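The Table from Farkberg

12 shares | 4 comments

My sister sold the house in July and kept nothing from it but the kitchen table, which she didn't have room for, so it came to me. The movers from Radebe brought it up on a Saturday. They wanted 300 for the stairs and 90 more for the elevator being out, and I paid them in cash and signed a form on the wall of the landing.

"Where do you want it?" the older one asked.

I had one room. I said by the window.

They set it down and left. I had not seen the table in nine years. Our mother bought it in Farkberg, from a showroom that was closing, and drove it home with the trunk tied down with rope. My father said it looked like a bank counter. She said a bank counter would last, and after that he did his crosswords on it every morning until he couldn't hold the pencil.

My sister called that night.

"Is it scratched?" she said.

"I haven't looked."

"They told me it was wrapped the whole way."

"It had a blanket on it."

"One blanket?"

I told her I would look in the morning, when the light was better. She said the buyers had already pulled up the kitchen floor. She had driven past and seen it in a dumpster. I asked why she had driven past and she said it was on her way, though it isn't on the way to anything.

In the morning I got up at six and made coffee and stood there with it. I was working for Clerex then, checking invoices, and I didn't have to log in until eight.

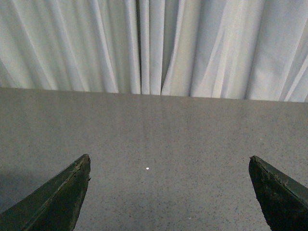
My mother kept her records at that table. She had a green book with a column for what came in and a column for what went out, and on the first of the month nobody was allowed to eat in the kitchen until both columns were added. She lost an earring back once, a bit of metal no bigger than a lentil, and spent a whole evening hunting for it with her palm flat, because on a gray top with all those dark specks in it your eyes were no use. I put my own hand down and did the same thing, starting on the left and working over toward the window. The curtain was closed and the folds came down behind the far edge, and a little of their light lay on the surface where I was feeling along. I don't know what I expected to find.

I called my sister back at lunch.

"It's fine," I said.

"You looked at all of it?"

"I felt all of it."

She was quiet. Then she said, "There was a burn. Near the corner, by the stove side. From the iron."

"I didn't feel any burn."

"I did that. I was eleven. I told her it was you."

I remembered it then. I had been kept in for a week and had never worked out what for. I had thought it was the bicycle. I got up with the phone and went around to each of the corners and bent down close, and I ran my thumb along them.

"Are you there?" she said.

"I'm looking."

"Well, is it there or not?"

A truck was backing up in the street and I waited for it to stop. I thought about the week in my room, and the green book, and the 3000 my mother had lent my sister for the course at Toltent, which was in the column for what went out and never turned up in the other one. I had found that when I was 28 and had kept it to myself. It seemed we had both been doing some of that.

"No," I said. "Maybe she had it polished out."

"She wouldn't have paid for that."

"Then maybe Dad did it."

"Dad," my sister said, and laughed, and then she blew her nose.

She asked if she could come and see it. I said she could come on the bus and I would make soup, but she'd have to bring a chair, as I only had the one.

"What kind of chair?"

"Any kind."

"I've got the blue one from the porch. I kept that too," she said. "I didn't tell you."

I said to bring it. After she hung up I washed my cup and opened the laptop and did invoices until it got dark.

Share this story | 4 comments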